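Flomora shelf cell

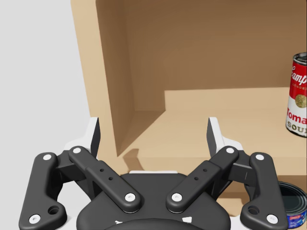

The Flomora shelf cell is a robotic picking station used to practice and measure the handling of packaged groceries. It was developed by Nostetti at its Handerdale site and exists in two forms, a physical cell and a simulated copy. Both use a single arm with a two-finger gripper, facing a wooden shelving unit stocked with items such as canned soup and tuna. The simulated copy renders the view from just behind the gripper, looking forward past the black linkage arms and their white pivot caps to the two fingers and the shelf. Setup work is normally done with the fingers open, as this position shows the pivots on both sides at once.

Setup

The cell is set up in the simulated copy first. The operator loads the shelf model, places the arm at its home position and checks that the left and right sides of the linkage mirror each other. An uneven linkage usually means that a joint has been given the wrong sign in the model file. The fingers are then closed without a load and opened again, and the opening is compared with the value stored for the physical gripper.

Shelf height is entered next. It is measured on the physical unit from the arm's mounting plate to the top surface of the shelf board. In the first version of the cell the measurement was taken to the underside of the board, and the fingers struck the front edge on low approaches. The procedure was changed in January, and older settings files have to be converted before use.

Calibration

Calibration of the physical cell uses a plain steel cylinder known as the Albers gauge. The gauge is stood on the shelf board and gripped at three heights. If the gripper pushes it to one side before both fingers make contact, the center offset is corrected and the test is repeated. A full calibration consists of 200 grips. The results are saved under the cell's number, 1807, and copied to the simulated version so that the two remain in step.

Short, wide cans are more difficult than tall ones. They leave little height for the fingertips to hold, and the approach has to be lower. A separate set of approach angles is kept for them.

Maintenance

The pivots are inspected every 1000 cycles. Play in a pivot is found by holding the palm housing still and moving each finger by hand with the power off. Worn pins are replaced in pairs, left and right, and the gripper is recalibrated afterward. The inner faces of the fingers are wiped with a dry cloth. Solvent cleaners are not used, having caused the pads to harden on an early unit.

The shelf is checked for level at the same time. Its boards are fixed with screws that can work loose after repeated contact, and a tilted board produces errors that resemble a calibration fault.

Known faults

The most common fault is a stall partway through closing, reported by the controller as code 326. Causes include a bent link, dirt in a pivot and a current limit set too low. The current limit is checked first, then the links.

Last revised Wednesday, April 17, 2024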